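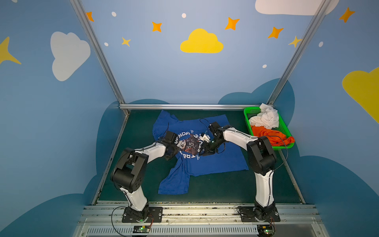

**Teleop cell walkdown, T-shirt folding task, two-arm booth**
Site: Detstead
Date: 23/02/2020
Checked by: Mélanie Gosselin
Cell owner: Szabolcs Jakab

Marks: OK / FIX / OPEN. OPEN means I was told it's fine and I'd like to see for myself.

## 1. Structure and mounting

- [x] Both base plates bolted to the front rail. OK. Put a wrench on every bolt myself. The last sheet had these ticked in the same pen stroke as the six lines under them.
- [x] Rear rail and corner posts tight. OK.
- [ ] Scuffs on the front rail. OPEN. Szabolcs says they're old. No earlier sheet mentions them, so I'm writing them down now and we can compare in a month.
- [x] Vent grille clear of lint. OK today. Shirts shed. Put it on the weekly list.

## 2. Wiring

- [ ] Arm cables kept clear of the cloth. FIX. There's enough slack on the arms for a cable to end up lying on the garment. Sooner or later a jaw will close on one. I raised this in the Drastitz cell too and was told operators "learn to avoid it."
- [ ] Front boards protected. FIX. Both sit out on the front of the bench with their wires showing, right where a person leans in to reset the shirt. Caron quoted us for covers. Order them.
- [x] Board lights on at power-up. OK, but a light tells me the board has power and nothing more. Please stop writing "system healthy" next to it.

## 3. Workspace before each demonstration

- [x] Mat flat, no curled edges. OK.
- [ ] Shirt start position matches the task sheet. OPEN. The sheet says "roughly flat, natural variation." I asked two operators what that meant and got two answers.
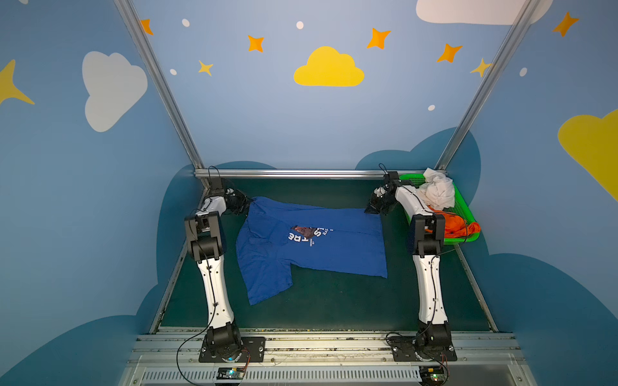
*Item 3, start position: grippers above the shirt near the collar end, basket in the back right corner.*

- [ ] Basket secured. FIX. It isn't fastened to anything and the right arm works close to it. Two clips would do.
- [ ] Basket load defined. OPEN. The sheet says "other laundry." If the policy is going to learn from this, somebody should decide what's in there and how high it's piled.

## 4. Remote control and stops

- [x] E-stop reachable from the operator's chair. OK. Pressed it three times, both arms held.
- [ ] E-stop reachable by the person resetting the cloth. FIX. It's a long step away.
- [ ] Arm-to-arm distance limit. OPEN. The Grikevard software has a setting for this. It was switched off. The reason given was that it "spoils good demos" when both hands come together on the fabric. Maybe so. Then show me the damage log for the runs without it.
- [x] Speed cap loaded. OK.
- [ ] Handover rule: operator says "clear" before any hand goes in. FIX. I watched resets where it was said and resets where it was mumbled after the fact.
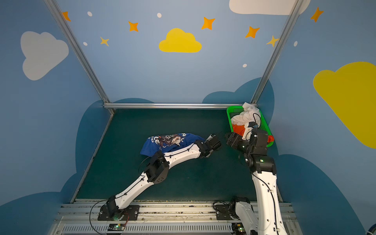
## 5. Demonstration records

- [ ] Count of usable demos. OPEN. The status page says 4,000. The log I was given has 3,000 entries, and 900 of those have no operator initials. I don't know which number goes into training and neither did anyone I asked.
- [ ] Failed attempts labeled. FIX. I pulled 39 entries marked "success" and read the operator notes. Several say things like "sleeve not great, moving on." A robot shown that will learn "sleeve not great."
- [ ] One written definition of a folded shirt. FIX. Half a page is plenty.
- [x] Camera view unchanged between sessions. OK. Tape marks line up.

## 6. Garment condition

- [x] No loose threads, pins or tags. OK.
- [ ] More than one shirt in rotation. OPEN. I keep seeing the blue one with the round print. I'm told others are "scheduled." I don't doubt that the arms can be driven through a fold of this shirt. I do doubt the line in the project summary that says the skill will carry over to "any household garment."
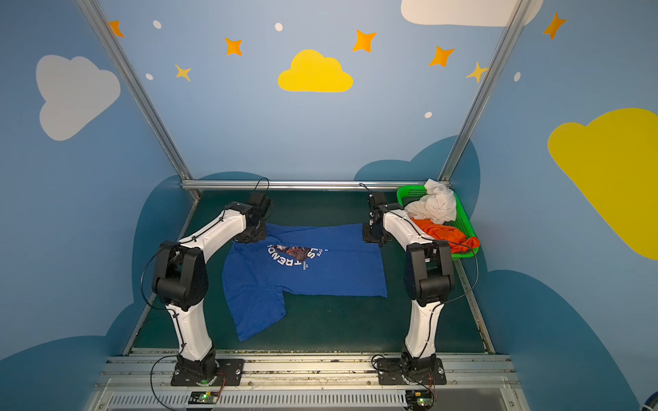
*Item 6, blue shirt with the print up, one gripper over each side of the upper part.*

## Sign-off

Cell may run with an operator present and a second person at the stop button. No unattended replay of learned motions until the FIX items in sections 2 and 4 are closed. The distance limit goes back on today. If it ruins demos, log them and send me the entries.

Szabolcs to reply in writing on section 5 before the end of February.

M. Gosselin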